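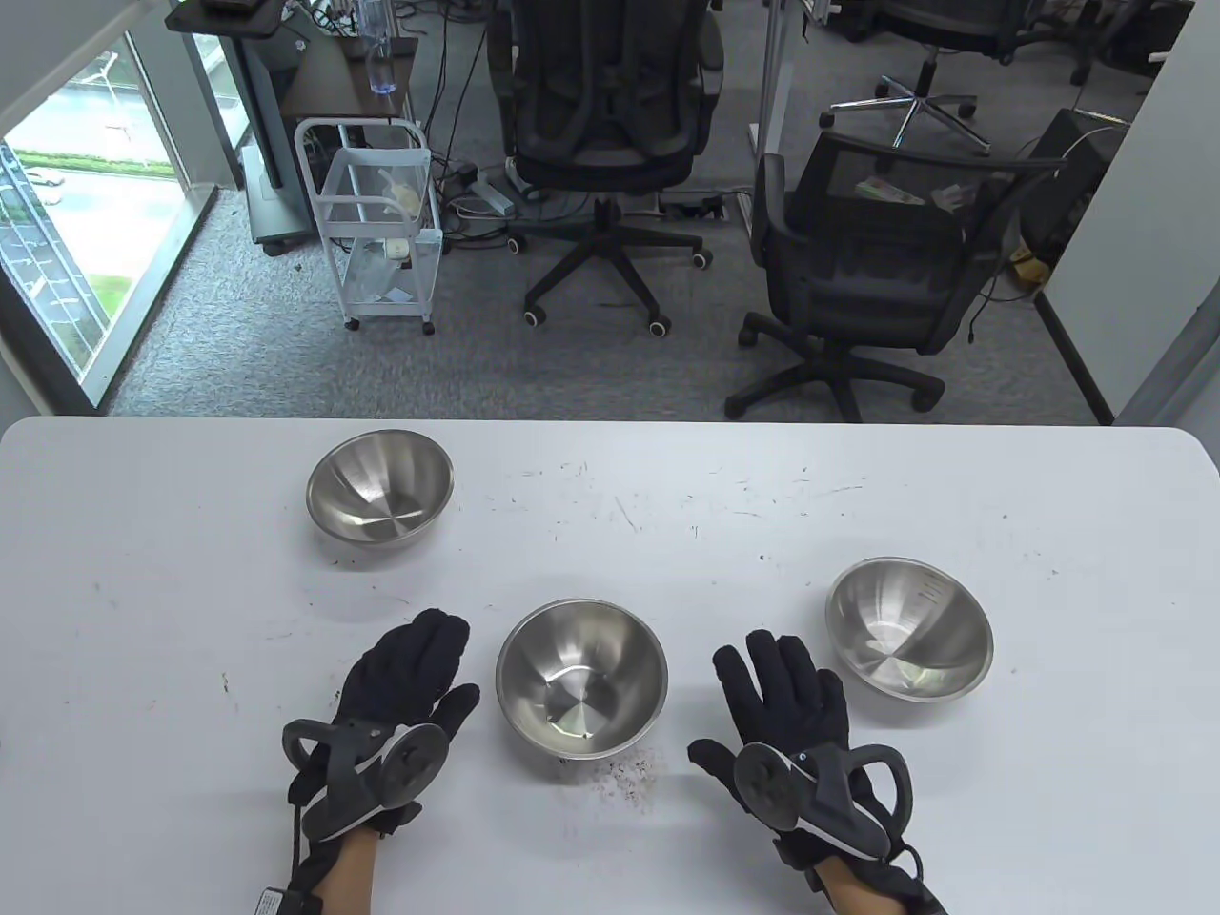 5 min read

I wrote the first version of our recording rules in March, on one side of a sheet of paper, and taped it to the wall at Werkden. It has been changed a lot. A few people have asked for a copy, and the copy on its own doesn't say much without the talk that goes with it, so I'm putting the whole thing down in one post.

The work is simple to describe. A person does a small job at a table with their hands, wearing trackers, or with a gripper they hold, and the recording is used later to teach a robot arm to do the same job. At the moment the job is steel mixing bowls: nesting them, taking them apart, moving one past another. With three bowls that's already plenty of different ways to do it, and everybody has their own way. Most of our rules come from that.

Start and end poses

Every take starts with both hands flat on the table, palms down, fingers apart. It ends the same way. You hold the pose for three seconds at each end, and you count it in your head at a normal speed. Tatu Tanui timed us all once with a stopwatch and nobody was holding for the full count, me included.

The still hands give us a clean place to cut. They also show right away if a tracker has slid around on the back of the glove. If the hands are flat and the software says one of them is pointing at the floor, stop and fix it. Don't record the take and write a note. We have a folder of takes with notes like that, and so far no one has gone back to repair a single one.

With the handheld gripper the start pose is different: fingers open, tool above the table, not touching anything. Same count.

Gloves and straps

Put the glove on first, then the tracker, then check that you can make a fist and spread your fingers without the tracker moving. If it moves, redo the strap. Don't push it back into place in the middle of a session. A tracker that has been nudged needs a new calibration, even if it looks fine to you.

Left and right get mixed up more than I would have guessed. We read the side out loud when we put them on. It felt silly for a day or so and then people got used to it.

If a glove is fraying where it touches the objects, report it. Wycliffe Ndung'u keeps the list of what's been swapped and when, and that list has saved us a lot of arguing. Fabric that has worn smooth grips a bowl differently from new fabric, and you want to be able to look up which pair was in use.

Shiny objects

Steel is the hardest thing we've recorded so far. The cameras see the bowl, and they also see the ceiling lights and your gloves in the side of the bowl. We talked about dulling the bowls with a matte spray and decided against it. The robot will have to deal with ordinary shiny bowls in the end. Our rule is that you don't alter the object to make it easier to see, and you don't pick only the dull side either. Let the bowls sit at whatever angle they end up.

What you do control is the light, so leave it alone once a session has started. Blinds stay where they are. If the sun moves enough that somebody wants the blinds changed, finish the take, end the session, change them, and open a new session. The session record in Gisto (that's our logging tool, home made and not pretty) has a line for this. Fill it in with plain words. "Blinds half down, left window" is enough.

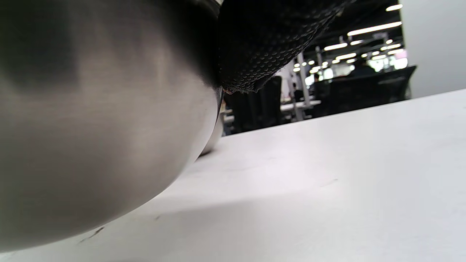 Contact is the part I rewrote most often. The first sheet said "handle objects gently," and that turned out to be useless as a rule. One person's gentle is another person's barely touching it. What it says now is that you take hold of the bowl, you wait until it has stopped moving, and only then do you lift or slide. If the bowl tips or rings against its neighbor, keep going and finish the job as you normally would. A small bump is part of the work. Mark the take as bumped and leave it in.

A dropped bowl is different. If it leaves the table, the take is over. Hands back to the start pose, say "drop," stop the recording. Don't grab for it. Apart from the data, people hurt themselves grabbing for things, and the gloves don't let you feel an edge very well.

We argued for a while about bad takes in general. Upendo Gachanja wanted to keep everything and sort it later. I wanted to delete on the spot. We settled on keeping everything, with a label from a short list of four: clean, bumped, dropped, equipment. No free text in that field. There's a comment box if you have something to say, but the label has to be one of those words, spelled the same every time. I was against this and I've come around. It takes no effort, and the person sorting the files doesn't have to guess what "meh" meant.

Pace

Work at the speed you'd use in your own kitchen. New people slow down a lot when they know they're being recorded, and then the robot learns to be slow and hesitant too. People who've been at it all morning do the opposite. They get quick and a bit careless, and every take starts to look the same. We ask for a break after each block and we ask people to move the bowls to new starting spots before the next one. Spread them out, bunch them up, put the far one near. Don't use the tape marks from last time. I took the tape up for this reason, and somebody put it back, and I took it up again.

Swap who does the job, too. I'd say four people on a task at the least, with different hand sizes if you can get them. We've had a good set spoiled by the fact that one person did nearly all of it and always picked up the left bowl first.

The room

We record in a working office, so there are chairs and cables and other people in it. Two rules there. Cables that run where the person recording has to stand get moved or covered before the session. And anyone whose desk is in view of the cameras is told when recording starts and when it stops, and can say no. If they say no, we turn the table or wait. There's a sheet on the door with the times on it. I don't count that as telling people. Go over and say it.

Screens with anything private on them get switched off or turned away. Check this yourself before the first take. I used to trust people to do it, and they meant to, and they forgot.

Who can stop a session

Anyone can. That's the line at the top of the sheet now, and it should have been there from the start. If you're only walking past and you see a strap hanging loose or a cable about to catch on somebody's foot, say stop. The person recording puts their hands flat on the table, and you talk. Mwanaisha Shemweta did this in her first week here over a loose battery, and she was right. Even if she hadn't been, all it would have cost was one take.

Things I haven't settled

I don't have a good rule for left-handed people. At present they just do the job their way and we note it in the session record, but the note isn't used for anything yet.

I also don't know how often to recalibrate when nothing seems wrong. We do it every three blocks. That number came from how patient people were, and I'd like to have a better basis for it. Jabari Makori is going through the old sessions to see how far the trackers drift over a block, and I'll change the sheet when he's done.

If you want the sheet itself, write to me and I'll send the current one. Please put your own date on it when you print it. The copy on our wall was two versions behind when I checked last month.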